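Villivine Guest House – bedroom and linen walk-round
Unit 11, upper floor. Done 12 December 2019
Key: OK / FIX / N/A, comments after

1. Door and lock
OK. Closes by itself, latch catches. Fire notice on back of door is the old one – swap for the October version.

2. Smoke alarm
OK. Tested, loud. Sticker says Demissie unit, tag 816. Tag is peeling, needs new tape.

3. Window
FIX. Restrictor screw loose on left side. Opens further than it should with kids in the room. Tighten before next check-in, don't leave it for the monthly.

4. Blind cord
FIX. Cleat is there but cord not wrapped on it. Hanging low again. Third time written up.

5. Outlets and lamps
OK mostly. One outlet cover missing by the closet. Bedside lamp cord fine, no fraying. Bulb is the wrong wattage, Folley ones are in the supply closet, bottom shelf.

6. Heater
OK. Nothing stacked on it or in front. Keep it that way, 19 inches clear minimum per our own sheet.

7. Floor and walkway
FIX. Rug edge curling on the door side. New gripper tape. Path from bed to door otherwise clear, no bags.

8. Bed frame
OK. Slats all seated, no sharp bits. Bolts checked with the short wrench. Mattress tag 108 matches the log.

9. Bedding and soft items
FIX. Folding not finished. Clothes and linen still on the bed, bunched or rolled stuff lined up along the far side, teal printed piece laid across the brown plush blanket. Get it all folded and off the bed before sign-off. Check each peice for loose threads, pins, anything in pockets. Plush blanket goes back on only after the care label is checked – the Kultden dryer runs hot. 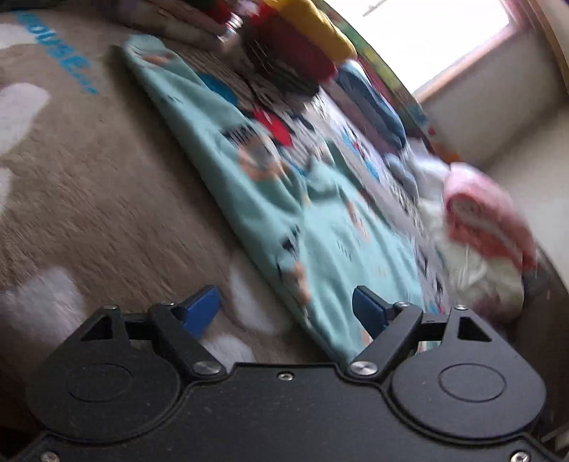 10. Closet and shelves
OK. Rail solid. Top shelf overloaded on the right, move spare pillows down. Anti-tip strap on the dresser is on and tight.

11. Trash and cleaning stuff
FIX. Spray bottle left on the sill, no label. Toss it. Can emptied, new liner in.

Recheck: items 3, 4 and 9 first, rest can wait til the morning round. Initial each line when its done, not one big scribble at the bottom.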